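Section 4: House rules before you start a session

I've set up the Temus gripper on more tables than I can remember, and most of my bad days came from skipping one of these steps. So please do them in order, even when you're in a hurry!

1. Wipe the table. I use a damp cloth, then a dry one, and I go right up to the edge strip.

2. Check both finger pads for loose screws. Light scuffs are fine and you can leave them alone. If a pad wobbles, stop and tighten it first.

Caution: Switch the gripper off before you put your own fingers anywhere near the jaws. Yes, every time.

3. Open the jaws all the way and close them again, with nothing between them. Listen for clicking. If you hear any, write it in the log and call Hubert Steiner (extension 16) before you go on.

4. Put out one holder and one tool. I know it's tempting to load up the table with everything you'll want later - please don't. Extra stuff ends up getting knocked over, and then you have to reset and start again from step 1.

5. Stand the tool upright in the back compartment of the holder. A bit of lean is OK. Keep the holder flat on the table and well clear of the edge, and start with the jaws wide open.

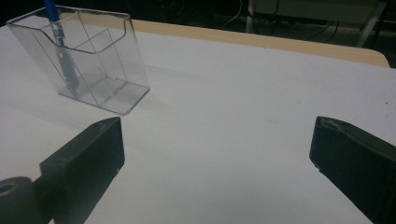

6. Do 10 slow practice runs before you record anything. Go in from above, and back off if you touch the wall of the holder.

Note: Clear plastic is hard to see in dim light, so take it slower than you think you need to.

7. Sign the log, and put the holder back on the Voden shelf when you're done.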